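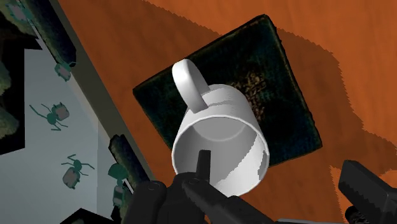
Slide 1. Glaze defects on plain white tableware. Start with crazing, the network of fine cracks caused when the glaze shrinks more than the body during cooling. It shows poorly on white. On a mug like the one on the slide, the areas to check are the rim, the inside wall and the join of the handle. Ask how many in the room check the inside bottom.

Slide 2. The Pliltcombe trial. Jillport supplied 3000 mugs from a single body recipe. Ifans fired them in October under 6 schedules that differed only in cooling rate. Pause for the chart.

Slide 3. Test method. Oven to cold water, first step at 80 degrees above bath temperature. Ink wipe after each step. Two inspectors, results recorded separately. Ffion Rees wrote the inspection sheet and will take questions on it. 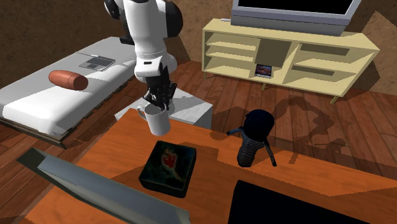 White mug, plain body, open top.

Slide 5. Results. Slow cooling did not reduce crazing. The variable that mattered was glaze thickness at the rim. Of the pieces returned by Sellance, 31 had crazed on the inside only. Do not read out the table; it is in the handout.

Slide 6. Pinholes. Different cause: gas escaping late in the firing. Skip if past 11:40 and go to the thickness gauge demo.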